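**Jikbridge site – safety & maintenance meeting, minutes**

Sunday, 7:30 am, upstairs room. Notes by Silvana, typed up fast, corrections to me please.

Present: Nayeli Nava (chair), Silvana Holanda (notes), Heikki Kinnunen, Ubaldo Ferri
Apologies: Hermenegildo Cisneros – on nights, sent written comments, read out under item 3

**1. Last minutes**

Agreed. One fix – the conveyor guard was line 2, not the packing line. Heikki's action on spare hasps carried over, supplier still hasn't called back. He'll try Mahlangu instead if nothing by Tuesday.

**2. Padlocks, labels**

Main item, took most of the morning.

Nayeli – a lock with nobody's name on it is no use to anyone who finds it on a breaker. Same complaint as last winter. Wants it settled before the January shutdown.

Red locks have the white panel on the front, "PROPERTY OF" with 所有者 over it and four lines to write on. Nothing written on this one. 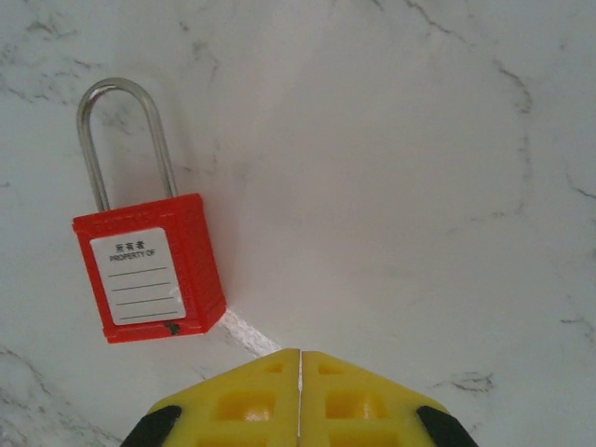 Discussion on what goes on the four lines. Ubaldo: name, department, extension, date issued. Heikki doesn't want the date, says it rubs off first and then people think the lock is expired. Nayeli asked does a lock expire. No. Date dropped.

Agreed order:

1. Full name, block capitals
2. Crew or department
3. Phone extension
4. Lock number, same as on the sign-out sheet

No nicknames. No initials only. Contractors put the firm on line 2 and the phone of their supervisor on line 3.

Which pen – long talk. Ballpoint skids. Ordinary marker comes off with hand cleaner. Ubaldo has been using a paint pen from the stores on his own lock and says it has held up, but it takes a while to dry and he smudged the first one. Heikki would like printed stickers over the top of the panel. Nayeli not keen, stickers peel in the washdown area and end up in the drain. Try paint pen first, come back to stickers if it fails.

Budget for pens, blank tags and a second sign-out binder: $359. Nayeli approved on the spot. Silvana to raise the order.

Old locks with somebody else's name still on them – don't cross out and write over. Hand in to Ubaldo, he wipes them and reissues. If it won't wipe, it goes in the bin for training use only.

**3. Shackles**

Hermenegildo's comments, read out by Silvana:

"The tall shackles are fine on the hasps and the big valve covers. On the small breaker clips they leave too much play, you can wiggle the clip. I would like short ones for Panel C. Also please can people stop hanging them off the pipe by the eyewash, they bang."

Heikki agreed on Panel C. Ubaldo not so sure, says it's the clip that is worn and a shorter lock only hides it. Went back and forth. Ubaldo to check the clips on Panel C with Hermenegildo on his next day shift and report back. No short shackles ordered until then.

Tall ones stay standard everywhere else. 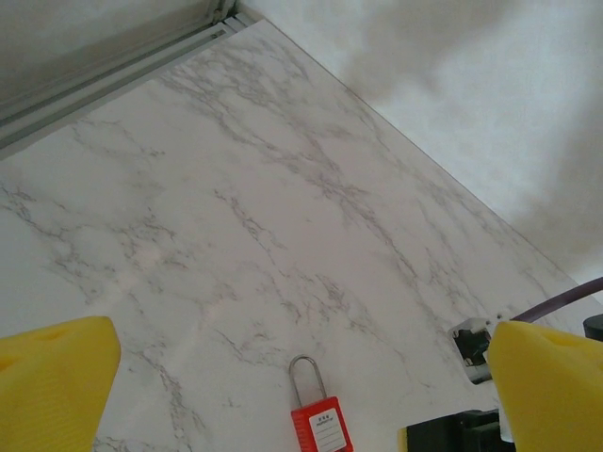

*Jikbridge minutes – page 2*

Eyewash pipe – nothing hangs there, full stop. Nayeli will put it on the shift board. Locks go back on the lockout board or stay on your belt.

**4. Lockout board**

Board by the east door is full and the bottom row of hooks is bent. Heikki wants a second board at the Pendholm end so the crew over there isnt walking the length of the building for a lock. 540 feet each way, he paced it out with the wheel. General agreement that people skip the walk, and then they borrow.

Borrowing – not allowed. One lock, one person, one key. Was in the training, is still true. Nayeli to mention it at both shift talks, no names.

Position for the new board: Heikki suggested beside the first aid cabinet. Ubaldo pointed out the cabinet door swings that way. Left side of the stairs then. Needs 12 hooks to start with, space under for hasps and the tag box.

Billum panels were used for the last board and the screws pulled out. Use proper anchors this time. Ubaldo has some.

**5. Keys**

Spare keys – there shouldn't be any. Two turned up in the supervisors drawer, no tag, don't fit anything on the board. Silvana to hold them for the week and ask round. If nobody claims them they get cut up.

Lost key procedure, as a reminder, because it was done wrong last time:

- Call the person whose name is on the lock. If they're off site, phone them at home
- Supervisor and one other check the machine together
- Form filled in BEFORE the bolt cutters come out
- Cut lock goes to Ubaldo with the form

Heikki asked if the form could be one page. It's three at the moment and one of them is blank apart from the header. Silvana will shorten, draft for next meeting.

**6. Training**

New starters get lockout on day one, before they go on the floor. They write their own label at the end of the session, in front of whoever is teaching, so the pens need to be in that room. Refresher for everyone else before shutdown. Nayeli wants it hands on, at the panel, no slides. Ubaldo will run days, Hermenegildo to be asked about nights (he's not here to say no).

**7. AOB**

– Microwave upstairs, again. Not a safety item. Nayeli closed it.
– Ladder tag by loading dock has faded, Heikki to replace.
– Mahlangu rep coming to show gloves, time to be confirmed, anyone with odd hand sizes please turn up.

**Actions**

| Who | What | When |
|---|---|---|
| Silvana | Order pens, tags, binder | this week |
| Silvana | Shorten lost key form, ask about loose keys | next meeting |
| Ubaldo | Panel C clips, with Hermenegildo | his next day shift |
| Ubaldo | Collect and wipe old named locks | ongoing |
| Heikki | Hasps, ladder tag, second board left of stairs | before shutdown |
| Nayeli | Shift board notice re eyewash pipe, borrowing talk | Tuesday |

Closed 8:50. Next meeting same room, Heikki to bring the wheel back to stores befor then.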